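Fold the towel first

Every November the same argument starts up in my house, and I lose it. Where do towels go? I say out. On the surface, in reach, folded once or twice and left there. Everyone else says in a cupboard, behind a door, preferably behind something else that has to be moved.

I've been reading the Overgaard catalog again, the fat one, 192 pages of storage. Baskets inside boxes inside benches. You could put away a whole family in there. And people buy it! I bought it. Four lidded bins from Vanavska, matching, and for a month I couldn't find a washcloth without opening all of them. Two went to my sister. One holds batteries. The last one I think is empty but I'd have to check.

So my position, for what it's worth. Small rooms don't need more storage, they need fewer things and the nerve to leave those things out. A towel is not clutter. A towel is something you use every day with your hands dripping, and a door handle is the last thing you want at that point.

Same for a speaker. Mine lived in a drawer for most of a year because the drawer was "its place". I never played it. Moved it out next to the wall and now there's music every morning while I do the dishes. I don't even like it much as an object. Doesn't matter, it's used. 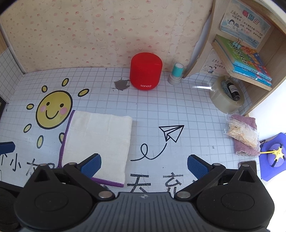 Folded towel, red speaker, one little stamp by the wall. Everything in easy reach.

Color helps too, and here I'll annoy the beige people. Put one loud red thing against a pale patterned wallpaper and the corner looks like somebody meant it. Put six quiet gray things there and it looks like a waiting room. A cartoon sun with pink cheeks on the floor? Fine. More than fine. I would take that over a tasteful rug I have to worry about.

Pattern on pattern gets a bad name. Dralero sells a whole range of plain wall panels on the idea that a small space has to be blank to feel big, and I've stood in the showroom at Hornolgate and felt nothing at all, big or small. Just wanted my coat. A tiled wall next to a papered one is busy, sure. So is a kitchen at 7 am. You live in it.

The stain question. People ask me this one more than any other — what do you do about marks if everything is out where it shows? You clean what comes off and you stop looking at what doesn't. I have a ring on my counter that's been there for over 20 years, it came with the place. Guests put their cups on it. Nobody has written to complain.

What I will give the cupboard side: folding matters. A towel left out in a heap is a heap. Folded flat, with the stitched edge where you can see it, it looks cared for, and it takes maybe ten seconds. I used to skip it. My mother didn't, she did the edges to the front every time and I thought it was fussy untill I had my own place and my own heap.

Anyway the bins. If anyone near Hornolgate wants one, slightly used, lid a bit warped, come and get it. The batteries can go in a jar.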